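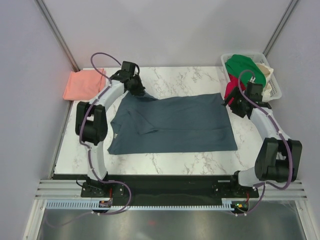
Kevin Ó Dubhghaill writes that his Dririer never once got a cotton T-shirt dry on the Quick setting, and that he had followed the leaflet to the letter. I believe him. The leaflet in the box was written for a thin polyester shirt in a warm room, as far as I can tell, and most of us own neither in November.

Section 4. Setting up the Dririer 884 and running the first load

What follows replaces pages 7 to 11 of the printed leaflet. It covers the 884 cabinet with the Beltora heater base. If yours has the older base with the round dial, the steps for the hose are the same but the panel settings are not.

4.1 Placing the cabinet

1. Pick a hard, level floor. The leaflet says carpet is fine. I tried it on carpet and the base shut itself off twice before noon.
2. Leave a hand's width behind the cabinet and on the side with the intake grille. "Zero clearance design" is printed on the carton, and you should ignore it.
3. Turn the four feet until the door stays where you leave it when half open.
4. Plug the base straight into a wall outlet.

CAUTION: Do not use an extension cord or a power strip. Do not run the base without the steel guard in place, even to test it.

4.2 Fitting the hose

1. Push the wide end of the hose onto the collar at the back and turn it clockwise until it clicks.
2. Run the other end out through a window kit or a wall vent. Keep it as short and straight as you can.
3. Close off the gap around the window plate with the foam strip. There is never enough foam in the bag. Any weather strip of the same thickness will do.

Note: The makers say the cabinet can run without a hose "in well-aired rooms." It will run, yes. It also puts the water from your clothes into the air of the room, and by evening you have wet windows. If you have no way to vent outside, put a dehumidifier next to it or leave the door to the hall open.

4.3 Panel settings

1. Hold Power until the display lights up.
2. Press Mode until the setup menu shows. The display will ask for a code. It is 1756 on every unit I have come across, so don't think of it as a lock.
3. Set the rest period to 125 minutes. The factory value is lower, and with it the base starts up again while the last load is still cooling.
4. Turn Smart Sense off for the first week. It may be worth having later – I have my doubts – but you want to learn how long your own clothes take before you let the sensor guess.
5. Press Power once to save. There is no beep and no message.

4.4 Loading

1. Spin everything at the highest speed the care label allows. No setting on the cabinet makes up for a poor spin.
2. Shake each piece out and pull the sleeves straight. A sleeve folded over the body gives you two or three layers in one spot, and that spot will be damp when the rest is done.
3. Hang shirts by the hem from the upper bars. Thick items go low.
4. Leave space between pieces. The "family load" in the brochure fits if you pack it tight, and it comes out tight and damp as well.
5. Close the door and choose Normal. Skip Quick for cotton.

Note: Fiachra Moriarty swears by hanging shirts by the shoulders with the collar buttoned. I tested both ways on a Sunday with the same shirts and could not find a difference in the drying. The hem method did leave fewer bumps.

4.5 Checking the first load

1. When the cycle ends, wait until the fan stops before opening the door.
2. Feel the seams, the underarms and the neckband. The middle of a shirt tells you very little.
3. If the seams are damp, run Normal again with the pieces turned around.
4. Fold only once the fabric has cooled. Warm cotton can feel drier than it is, and a stack put away too soon will smell by midweek.

4.6 Extras you may be offered

The Guzmán scent tray clips to the middle bar. It works as a scent tray. The claim that it "cares for fibers" comes with no explanation, and I have not found one.

The Ternutitz lint screen is a finer mesh than the one supplied. It does catch more lint, but it clogs faster too. If you fit one, rinse it after every load and let it dry fully before it goes back in.

CAUTION: Never run the cabinet with both screens fitted at once. The base will overheat and cut out, and you will have to unplug it and let it cool before it starts again.

For cleaning and the yearly hose check, go to Section 5.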